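# About Olteo

We love cables. There, we said it! Olteo is a small workshop in Bulness that sorts, tests, coils and rehomes the cords that pile up in offices, schools and kitchen drawers, and we've been at it long enough to have strong opinions about twist ties (we don't like them).

It started with one tote of tangled leads from a school in Tsuji. We untangled the lot over a weekend, found 91 cords in there, and gave them back coiled, tagged and ready to plug in. The school sent two more totes the next month. Now we collect from 23 schools and offices, plus anybody who walks in on a Saturday morning with a bag.

Every cord gets the same treatment. We wipe it down, check both ends, test it, then coil it in easy loops that follow the bend the cable already has. Please don't wrap them around your elbow! A cord that's been coiled gently lies flat, stacks well and comes undone in one pull, and we get a real kick out of that every time. Thin black ones are the trickiest to tell apart, so those get a paper tag before they go in a bin.
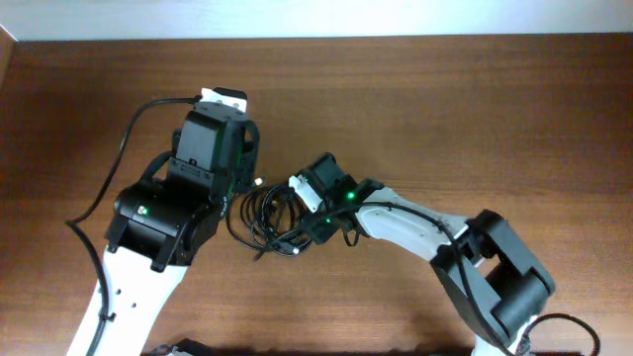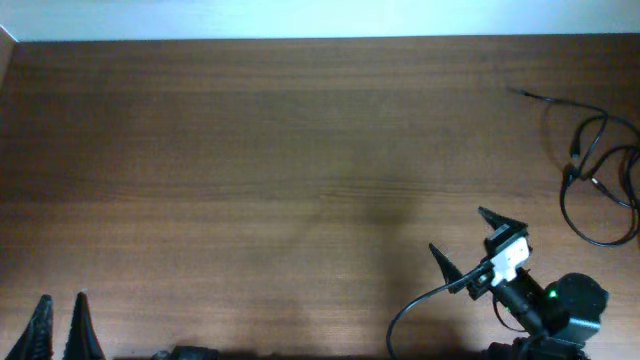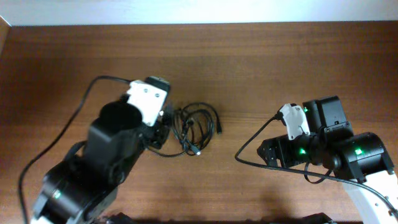
*Coiling at the wooden table. First and last pictures: black cable, looped up.*

The bins are sorted by plug and then by length, 41 of them at the moment, with a shelf underneath for the oddballs. If you're hunting for a lead that fits an old radio or a printer from two desks ago, come and dig. We're happy to dig with you.

We also run a coiling evening at the Tesport library in October. It's free, it lasts an hour, and people bring the most wonderful knots. Kids are very welcome and tend to be faster than the grown-ups.

Got a box of cords? Bring it by, tangled is fine. We're open weekdays until five and Saturday until noon.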